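Fletell Modular Washroom Unit, Model 704

Product and installation information
Page last revised 4/25/25

The Fletell 704 is a compact washroom unit intended for laboratories, workshops and training buildings that need a handwashing point inside an existing room. It consists of a sink counter, a basin, a faucet and a set of wall panels held in a white frame. The unit is supplied by Stolteck and may be ordered complete or as separate parts.

The 704 was developed for sites where a full plumbing renovation is not practical. Many older buildings have one washroom at the end of a corridor, and staff must leave the work area each time they need to wash their hands. A unit placed close to the work area shortens that walk and allows supervisors to keep soap and hand care notices in one place.

Counter and basin

The counter and basin are both finished in white. The surface may be wiped down daily with a soft cloth and a mild cleaner. Abrasive pads and powders should not be used, as they dull the finish and are excluded from the warranty. The counter extends beyond the basin to give a usable area for soap, a tray or small items that must be set down during washing.

The faucet is a single-lever type with a chrome finish. One lever controls both flow and temperature. Replacement cartridges are stocked under part number 1028 and can be fitted by building maintenance staff once the supply has been shut off.
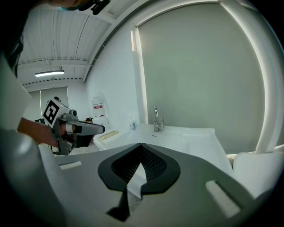 Customers frequently ask what should be kept on the counter. Stolteck recommends a pump bottle of liquid soap beside the faucet and, where space allows, a light tray for items that would otherwise rest on the counter itself. Clear soap bottles are preferred, so that the level can be checked without lifting or opening them. Wooden trays are acceptable but should be dried after use and should not be left standing in water.

Larger containers, including water jugs and boxed supplies, should be stored toward the wall and away from the basin. The front of the counter should remain free. Heavy items must not be hung from the faucet or placed in the basin.

Frame and panels

The frame is white with a curved upper section. It encloses pale gray-green wall panels, a color chosen to match the Sakai range of laboratory partitions. Other panel colors are available to order and add 30 days to the delivery time. Panels are fixed from the rear and can be replaced one at a time.

The unit has no ceiling of its own and relies on the lighting of the room. Long fluorescent fixtures of the kind found in most laboratories and workshops give sufficient light, provided that a fixture is not blocked by the upper part of the frame. Installers should check this before the frame is fastened to the floor.

Ordering

Complete unit, white counter and frame, gray-green panels: order code 2694
Faucet cartridge: part number 1028
Touch-up finish, white: supplied with each complete unit

The Istavix drain kit is sold separately and is required at sites where the floor drain is not directly below the basin. Please state the position of the drain when requesting a quotation.

Site preparation

The floor must be level and the hot and cold supply lines capped before delivery. Stolteck does not carry out electrical work or changes to existing lighting. A drawing of the room, with door positions marked, should be sent with the order - a hand sketch is acceptable if the measurements are written clearly.

Doors and passages on the delivery route should be measured in advance. The frame is delivered in sections, but the counter is a single piece and cannot be divided on site.

Questions about panel colors, spare parts and delivery dates may be addressed to Yae Ikeda, Product Support, Stolteck. Orders received in December are confirmed in writing before the year-end closing and scheduled after it.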